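Student Projects > Environment and Society > Reports

Projects Reports Posters Archive Contact

Where Does the Lunch Go? Food Waste and Small Choices at the Drasness Campus Café

Our class had a free choice of topic for the fall project, and I picked food waste the minute I saw it on the list. I have worked in two kitchens over the summers, and the thing I remember best from both of them is the sound of the bin lid. Every evening, good bread went in. So did rice, salad, half a tray of roasted carrots. I wanted to know if the café in our own building was the same, and whether a few cheap changes could make a difference.

The café at Drasness is run by a small company called Wamex, and they were very kind about letting me hang around and ask questions. It sits on the ground floor, in the big bright room with the polished floor that everyone cuts through on the way to class.

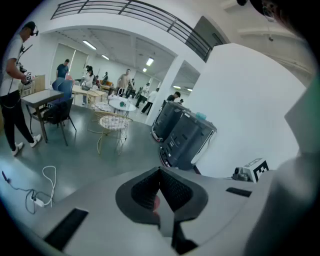 By El Khatib
Second-year student, Environment and Society
September 2021

Background

Food that gets thrown away takes everything it needed with it: the water, the fuel, the land, the hours somebody spent picking and packing it. When it ends up in a landfill it breaks down without air and gives off methane, a strong greenhouse gas. I knew that much from our first-year course. What I had not thought about was where in a kitchen the waste happens. The reading splits it into four kinds: spoilage (food that goes bad before it is used), prep waste (peels, ends, trimmings), overproduction (cooked but never served), and plate waste (served but never eaten).

I love this way of splitting it up, because each kind has a different fix! A better fridge schedule does nothing for plate waste, and smaller plates do nothing for a crate of soft tomatoes.

What I wanted to find out

My main question was simple: which of the four kinds is biggest at our café? My second question was whether customers would accept a choice of portion size without feeling cheated. I expected overproduction to be the winner, based on my summer jobs.

Method

I collected waste in separate tubs for 20 lunch services and weighed them at closing on a kitchen scale. The kitchen staff did the sorting as they worked, after I showed them the labels. I had four tubs, one for each kind, and a notebook with a page per service. For the first half of the services the café ran as normal. For the second half, the hot dish came in two sizes, with the smaller one at a lower price.

I also left a short survey on the tables. It had 5 questions, and the last was an open one that just said "Is there anything you never finish?" That turned out to be the most useful line on the whole sheet.

For writing up the weights I used Flesura, the free spreadsheet tool we have on the lab computers. It is a little slow, but it makes nice clear bar charts and it did not lose anything.

Results

Plate waste came first, and it wasn't close. My guess about overproduction was wrong. The cooks at Wamex make the hot dish in small batches and turn most of what is left into soup the next day, so very little of it gets to the tub. Prep waste came second, nearly all of it peel and outer leaves. Spoilage was tiny except on one bad day, when a delivery of lettuce arrived already brown.

Once the two sizes were on the menu, plate waste dropped on most days. The best day was 500 grams lighter than the day before it — I checked that one twice. There were days when nothing much changed, and on one day it went up. That was the fish day. I would like to look at fish on its own some time.

The survey answers were great fun to read. People sit down for a quick lunch between classes, talk to their friends, and then have to run. Several wrote that they like the food fine but do not have time for it.
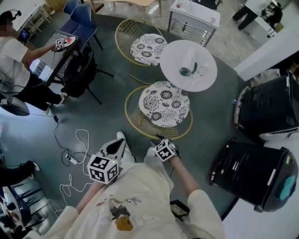

So time matters as much as portion size, and I hadn't planned for that at all. A person with a long break eats the rice. A person with a short one eats the good bits first and leaves the rice behind. Rice was the most common answer to the open question, followed by bread and then the side salad (a lot of strong feelings about raw onion there).

Problems

The tubs were not always sorted perfectly. When the line was long, things went in whichever one was nearest, and I can't blame anybody for that. Drinks were a headache too. I decided to leave all liquids out, so half-full cups of coffee are missing from my numbers, and there must be a fair amount of waste in them.

I also changed only one thing in the café, but the weather changed as well. Warm days mean more salad and less hot food. A longer study would cover at least one cold month.

Suggestions for the café

I gave Wamex 4 suggestions: keep the two sizes, offer rice and bread on request, put take-home boxes where people can see them from the register, and send the peels to the campus garden for compost. They have already said yes to the first. The boxes are harder, as somebody has to pay for them, but there is talk of a small deposit.

What I would do next

I want to weigh the drinks! I would also like to compare early lunches with late ones, to test the idea about short breaks properly. The tubs are washed and stacked in the lab cupboard, labels still on, if another student wants to borrow them before I do.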